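**Goltwood ridged finger kit, white blocks with orange pads**
Fitted to a two-arm bench cell, in use since March

I've put off writing this up because I wanted the honeymoon to wear off first. It hasn't! These are the best replacement fingers I've bolted onto anything, and I've now been through four kinds.

A bit about my setup. It's a small two-arm cell on a wooden table that picks up soft toys and light odds and ends all day. The old fingers were flat and smooth, and soft things slid out of them whenever the grip landed a little low. I'd been turning the grip force up to make up for it, which cooked one motor and chewed through a set of Nernano finger screws in a single month.

**In the box**

Two white blocks, two orange pads with fine ridges, 18 screws (far more than you need, bless them), and a folded sheet of instructions. The sheet is fine up to the point where you set the zero position, and then it just stops. Here's what I do instead:

1. Power the gripper down and move the fingers apart by hand.
2. Seat each block and start its screws, but leave them loose.
3. Bring the fingers together slowly until the pad tips touch.
4. Tighten a little at a time, going back and forth between the two sides.
5. Power up, save the closed position, then open and close it a few dozen times before you trust it.

Step 4 matters most. The first time, I cranked one side down all the way and the tips ended up crossed like bad teeth. It took me 9 minutes to do the second gripper, once I knew better.

**How they hold**

The ridges are wonderful on anything fuzzy. I ran 243 picks on plush vegetables after the swap and dropped two, and both of those were my own sloppy aim. I also lowered the force limit quite a bit, so the motors run cooler and the whole arm sounds happier. Hard, shiny things are good but less amazing – a smooth ball can still squirt out if you catch it off center.

**Looking after them**

Lint gets into the ridges. An old toothbrush takes it out, and I do that at the end of each day along with a quick wiggle test on the blocks. I check the screws once a week. At 825 cycles one had backed out a quarter turn, so I put a dab of Movwood thread lock on all of them and they've stayed put. While you're there, look over the camera cable and make sure it has slack at full reach. 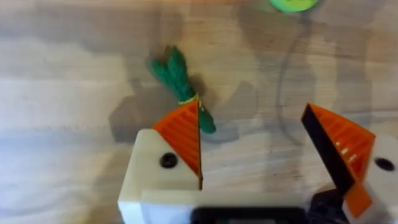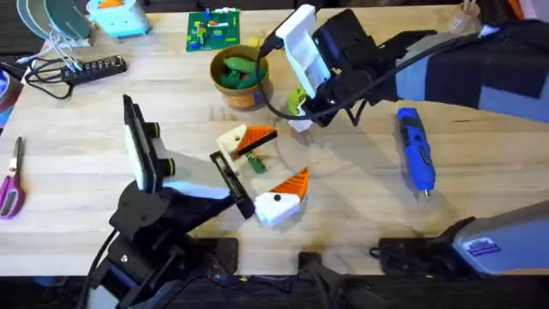

My one real gripe is that the pads aren't sold separately. When a tip wears down you have to buy the whole kit, and the blocks will easily outlast several sets of pads. The Mladenović fingers I had before did let you order just the rubber, and I miss that. I'd also love a softer pad for the squishier toys.

Still, I've already ordered a spare kit for the shelf, and I'd buy a third if they ever made a narrow version. Four and a half stars, and the missing half comes back the day they finish that instruction sheet.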